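Family photo day

Family photo day is the name a lot of families give to the one time a year (or every few years, if they're like mine) when everybody gets together on purpose to have a group picture taken. I've kept this entry going on my family wiki for a good while now, and it has grown from a short definition into something longer, mostly because cousins keep asking me how ours works. So I write it in my own voice. If you want the dry version, a dictionary will do you fine.

Name and meaning

In my family we say "photo day" and everyone knows what it means. My grandmother's side called it "the sitting," which I love, because it makes it sound like we were all waiting for a painter. Other families I know say "the group shot" or just "pictures," as in "are you coming home for pictures?" The meaning is the same all over: the people are gathered, somebody brings a decent camera, and at least one person is wearing a shirt they'd never pick out for themselves.

A photo day is usually kept apart from the snapshots people take at birthdays and cookouts. Those happen by accident. Photo day gets planned, with a date and a place and (in our case) a very long group text.

Background

Before most homes had a camera, a family picture meant a trip to a studio. You put on your best clothes, stood very still and paid for a print or two. Our oldest one was taken in Lislow, where my great-grandparents lived before they moved out to the farm. It's a stiff little picture and I adore it. The baby moved, so he has sort of a cloud for a head, and they framed him anyway!

Once cameras got cheap, the studio visit slowly turned into something you could do in the backyard. My parents' generation did both. There was the studio portrait every few years at Ferri, the photo shop on the main street in Lislow, and then there were the piles of prints from the yard. I have to say the yard prints get looked at more. The studio ones have nicer light, but in the yard ones you can see the old swing and the dog and my uncle holding a paper plate.

Phones changed it again. Now there are so many pictures of everybody that you'd think the planned one would fade away, and in our family it has gone the other way. We care about it more. I have 600 pictures of my niece on my phone and exactly 2 with all her grandparents in them, and both of those came from a photo day.

When it's held

Ours is in June, when school is out and the people who live far away can travel. Plenty of families do theirs in the fall for the leaves, or right before the holidays so there's something to put on a card. I've tried to talk mine into fall and lost every time. June is hot, the little ones get sticky, and the light in the middle of the day makes everyone squint. We've learned to start after supper, when the sun drops behind the barn and people have been fed. Fed people smile better. That one's just true.

Customs

What to wear is the part that causes the most talk. For years my mom wanted everyone in the same color, and we have a run of pictures where we look like a bowling team. Then we moved on to "colors that go together," which sounds easier and is a lot harder. These days the rule is no big writing on shirts, and I'm happy with it.

The standing order matters too. In our family the oldest people get chairs in the middle, kids sit on the grass in front, and the tall ones go in back and complain about it. Couples stand together. New babies are held by whoever is oldest, which has given us some of my favorite pictures ever – there's one of my great-aunt looking down at a four-day-old as if the rest of us had gone home.

Somebody always makes the call for a "silly one" at the end. I used to think this was something for the kids, but it's the adults who ask for it now. Every year at least one silly one ends up on a refrigerator in place of the good one.

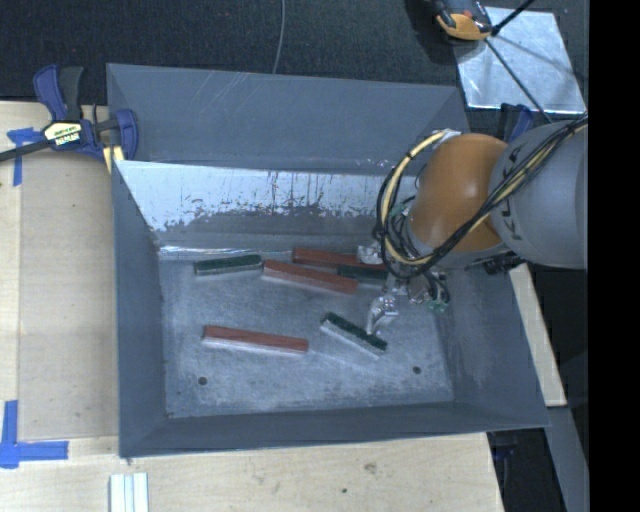
Then there's the food. I don't know if food belongs to photo day in every family, but in mine you can't have one without the other. My aunt brings Rondska, a braided sweet bread that I've only ever had at her table or at ours, and it gets sliced the minute the last picture is taken. Not before! People have tried. There was poppy seed in somebody's teeth one year and we've been strict about it since.

Size of the group

The biggest one we ever had was 20 people, and it took most of the evening to get everybody facing the same direction. The next year it was 19, with one cousin away for work, and we held a phone up in the back row so her face could be in it. She's tiny and a bit green, but she's there. I've been asked if that counts. I say it does, and it's my wiki.

Small groups are easier and have their own charm. My sister's household does a little one on the porch steps each summer, same step, same order, and when you line those prints up you can watch the kids grow right past the railing.

Keeping the pictures

Prints last and files get lost – that's my experience, anyway. I lost a whole photo day once when an old laptop quit on me, and we only have it now because my dad had printed three of them at Ferri for my mom's birthday. Since then I keep the files in two places and order one print of the best picture for each household. I write the names on the back in pencil, with the year and where we were standing.

The older prints are in the Grakari box, which is what we call the big flat box that came down from my grandmother. Grakari was the name of her family's place, and she'd painted it on the lid. A lot of the pictures inside have no names on them at all. My dad knows some of the faces, and I've been sitting down with him on visits to get them written down while we're both in the mood for it. We usually manage one envelope before somebody puts coffee on.

See also: The Lislow house; Rondska (my aunt's recipe); Matching shirts, years of; Grakari box, list of unnamed people

Last edited October 30, 2026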